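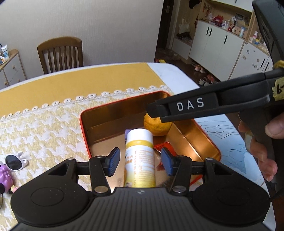
Guido Carbone (born in Botia, date disputed) is a novelist, short story writer and sometime translator. Writes in Italian and English, sometimes both in the same book. Best known for the novel The Salt Clerk and for the long story cycle Drundcombe, named for the made-up English town where most of it takes place.

By Mei-kuen Yau
1/31/21
15 comments

Early life

Born in Botia, a small river port, to a ferry mechanic and a school secretary. Own accounts of his childhood do not agree with each other. In the early essay "Two Kitchens" he says the family spoke only dialect at home. In later interviews, Italian with his mother, dialect with his father, and a bit of English from a lodger. The lodger turns up in the fiction under several names (Mr. Pell, Captain Odd, "the boarder").

Left school early, worked in the office of a grain dealer. Copied invoices by hand. The job gave him the setting for The Salt Clerk and, according to him, the habit of writing on the backs of forms. Some of these drafts survive.

Moved to England in his twenties with a suitcase and a dictionary missing the letter S. This story is repeated in most profiles. It comes from Carbone himself and has not been confirmed by anyone else.

Career

First published pieces were short, comic, and in Italian, in the literary quarterly Zuccaro. The magazine paid in back issues. Carbone contributed for several years, and took over the letters page for a while, writing a number of the letters too. The editors found out and kept him on.

First novel, The Weighing Room, sold poorly. Reviews were mixed, one of them calling it "a very long wait for a very short train." It was reprinted after the success of the later books, with a new last chapter. Readers still argue over which ending to use. The reprint has the better prose, the first edition has the better ending, in the view of most who have read both.

The Salt Clerk followed. Written in Italian, then rewritten by the author in English, not translated exactly. The English version drops a whole subplot about a stolen bicycle and adds a sister. Carbone has said he thinks of them as cousins. Both remain in print from Tundar, which has published all his work since.

Drundcombe

A cycle of 58 linked stories, begun in English. The stories take place in one town over a single year, though not in order. Characters who are central in one story pass by a window in another. The town has a river, a closed cinema, two bakers who do not speak, and a town clock that is wrong in every story by a different amount. Fans have tried to work out a pattern from the clock. No agreed result.

The collected edition runs to 722 pages and includes a map drawn by the author. The map does not match the text. A bridge is on the wrong side of the market, and the cemetery is missing alltogether. In the preface Carbone says the map was drawn by a character.

Best known of the stories:

"The Understudy's Coat." Narrated by a coat check attendant. Often put in anthologies.

"October, Again." The shortest. Two pages, one sentence.

"A Correction to the Parish Newsletter." In the form of a correction which gets longer and angrier with every paragraph.

"Pell." The lodger figure again, now old, told by his landlady's son. Usually read as autobiography, which the author denies.

Style

Long sentences in the early work, much shorter later on. Fond of lists, ledgers, receipts, notices pinned to doors. Narrators are often clerks or people whose job is to write down what others have done. They make mistakes, and the mistakes matter to the plot.

Dialogue without quotation marks from The Salt Clerk onward. Carbone switched back to quotation marks for one book, the thriller The Night Ferry, at the request of his editor, and then dropped them again.

The language switching is harder to sum up. In the Italian books, English is used for money and for insults. In the English books, Italian shows up mainly in food, prayer and swearing, mostly left without a glossary. An annotated edition of The Salt Clerk was announced but hasn't appeared.

Translations

Carbone translated sea ballads and a good deal of light verse into Italian, mostly early on and mostly for money. The verse translations rhyme, sometimes at great cost to the meaning. He also translated a manual on beekeeping, and has called it his best work in the form.

His own books have been translated less than might be expected. Drundcombe is a known problem because of its puns on street names. The Chinese translation of fifteen of the stories, by the author of this article, keeps the street names in English and puts the jokes elsewhere.

Reception

Slow at first. The Salt Clerk was passed around by other writers for some years before it had much of a general readership. Admirers point to the comedy and to the minor characters. Critics have complained of coldness, and of women who exist mainly to leave. The second charge was made most strongly against The Weighing Room, and the sister added to the English Salt Clerk is sometimes seen as a reply to it. She is also the only character in the book who can add up.

Drundcombe split readers along differnt lines. Some take it as a novel and read straight through. Others say it should be dipped into, and that reading it whole makes the tricks show. Carbone, asked which, said he had only ever read it in pieces himself.

Personal life

Private. Lives by the sea, place not given. Married, 2 daughters. Collects railway timetables, mainly for lines that have closed, and has written the captions for a small book of them. Plays bowls badly, by his own account.

Selected works

The Weighing Room (novel; revised edition has new final chapter)
The Salt Clerk (novel; Italian and English versions)
Two Kitchens (essays)
The Night Ferry (novel)
Drundcombe (stories)
Last Trains, First Class (captions)

See also

Zuccaro (magazine)
Self-translation
Story cycle

Share 58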